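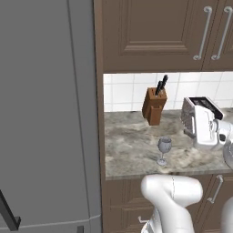
# Draslow Skeptics – Minutes of the Ordinary Meeting

August 22, 2003, Stockdale Rooms, upstairs

**Present:** Milagros Villanueva (chair), Yanti Rondonuwu (minutes), Farah Saragih, Lalit Rastogi, plus 16 members who signed the sheet.

**Apologies:** Sulastri Tambunan. Her written report on the library talks was read out under item 5.

The chair opened the meeting at half past seven.

## 1. Minutes of the last meeting

Agreed as correct with one change. Under item 4, "dowsing rods supplied by the society" should read "dowsing rods supplied by the dowser". Lalit asked for this because the dowser has since written to him about it.

## 2. Matters arising

The projector bulb has been replaced. The old one is in the cupboard and can be thrown away.

The letter to the Draslow free paper about the horoscope phone line was printed, but shortened. The paragraph on call charges was left out. Farah has kept the full text and will bring copies next time for anyone who wants one.

No reply has been received from the college about using its lecture theatre. Yanti to write again.

## 3. Zukell water conditioner test

Lalit reported on the test of the Zukell, a magnetic clip sold to households for reducing limescale. The seller's leaflet says it "realigns" the water as it passes through the pipe and that results should be seen within a month.

Two kettles of the same make were used in two neighbouring flats on the same supply. One flat had the clip fitted to the rising main and the other had a clip of the same shape and weight with no magnet in it. The two households did not know which they had. Each kettle was boiled four times a day and the number of boils was written on a sheet kept beside it. The kettles were weighed dry before the start and again at the end.

Total boils across both flats came to 232. Lalit said the weight gained by the two kettles was so close that his scales could not separate them. He does not want to claim more than that. Two kettles is a small test, and a member pointed out that one of the flats had a few days when nobody was in, so the number of boils was not even.

There was discussion about whether to publish. Points made:

- The result should be written up as a pilot, with the weak points stated.
- The seller should be sent the write-up before it goes out and given time to reply.
- The wording should stay with what was measured. Farah was firm that we should not call the seller dishonest, as we have no knowledge of what he believes.
- A member who has used one of the clips at home for two years said she was happy with hers and thought the test should have run longer. The chair thanked her for saying so and asked if she would help with the next round. She agreed.

**Agreed:** Lalit to write two pages for the newsletter and send a copy to the seller first. A longer test with more kettles to be planned.

**Action:** Lalit, draft by the September meeting.

## 4. Complaint about the Zoswood leaflet

Farah reported on the leaflet from the Zoswood clinic, which came through doors in the north of the town in the summer. It offers a hair test said to find "over 1152 sensitivities" from a single lock. The cost is not given on the leaflet. Farah rang and was told it depended on the package.

She has sent a complaint to the advertising regulator, with the leaflet and a note of the phone call. It has been acknowledged and given a reference. She has asked the clinic in writing for whatever evidence it relies on and has had a brochure back, which contains letters from customers and no trial results.

A member asked if the society could send in two samples from the same head under different names. The chair said this had been talked about before and there were two worries: the cost, and using false names on a form which asks for a signature. Lalit suggested that two real people could send in samples at the same time, each sending hair from one head, with consent. Farah thought that was still a false statement on the form. It was left there for now and she will take advice.

One member felt we were being too careful and that other groups do this sort of thing all the time. Another said she knew somebody who had cut out milk, wheat and eggs for a child on the strength of one of these tests, and wanted the matter pushed on quickly. The chair said the complaint was the quickest thing open to us at present.

**Agreed:** wait for the regulator's answer before doing any more in public. Members are asked not to ring the clinic on their own account.

**Action:** Farah, advice on the sample question.

## 5. Library talks

Sulastri's report was read by the chair. The two talks held so far were "How cold reading works" and "Why we see faces in things". The second was better attended. The library has offered the same room for the autumn on the same terms, which means no charge provided we put the chairs back and are out by nine.

She asks for a decision on the third talk. She has two offers:

1. A retired chemist on homeopathic dilution, with a practical demonstration using food dye.
2. A talk on local ghost stories and where they come from, using the newspaper archive.

Hands were raised. The ghost talk had a clear lead, though several people said they would come to both. The chemist to be asked for the spring.

The report also says that the last handout had the wrong web address for the society on it. It was corrected by pen on the night. The file has been changed.

## 6. The message board

Yanti reported that the society's message board has had a run of sign-ups that post one line and a link to a shop. She has been deleting them by hand in the evenings. She proposes that new members' first posts be held until somebody has read them.

Some members were unhappy with this. The board has always been open, including to people who disagree with us, and there was concern that holding posts would look like picking and choosing. Yanti said she had no wish to hold back an argument and that anything which was not an advert would go up, whatever it said. Lalit suggested putting that in writing at the top of the board.

It was also raised that the long thread on the Stockdale crop circle has become bad-tempered on both sides. The chair reminded members that the rule on personal remarks applies to us as well as to visitors. Two posts by a member of the society have been taken down and he has accepted this.

**Agreed:** first posts to be held, for a trial period, with a notice saying why and how long it usually takes. Review in the new year.

**Action:** Yanti to write the notice. Farah to share the reading of held posts.

## 7. Money

The balance was read out and accepted. Subscriptions are due in September. The rate is staying the same. Anyone who pays by cheque is asked to make it out to the society and not to a person, as the bank sent one back last year.

A request for 20 pounds towards kettles and scales for the next Zukell test was approved. Lalit said he would look for second-hand kettles first, but they must be descaled and of one make – a mixed set would be no use.

## 8. Book table

The book table is getting thin. Books lent out before the spring should be returned, including both copies of the one on spoon bending. A box of back issues of the newsletter has been offered by a former member who is moving house. Accepted, if someone with a car can collect it. Two people offered and will sort it out between them.

## 9. Any other business

A member has been invited by a local radio phone-in to speak about a medium who is appearing at the theatre. He asked whether he could say he was speaking for the society. After some discussion it was agreed that he may say he is a member but that the views are his own. The chair offered to go through likely questions with him beforehand.

The heating upstairs was mentioned again. The landlord has been told.

Somebody left a grey scarf at the last meeting. It is behind the bar.

## 10. Next meeting

September, same place, half past seven. Main item will be the plan for the longer kettle test, so members who have views on the method should bring them in writing if they can.

The meeting closed at twenty-five to ten.

Minutes taken by Y. Rondonuwu. Corrections to her before the next meeting please.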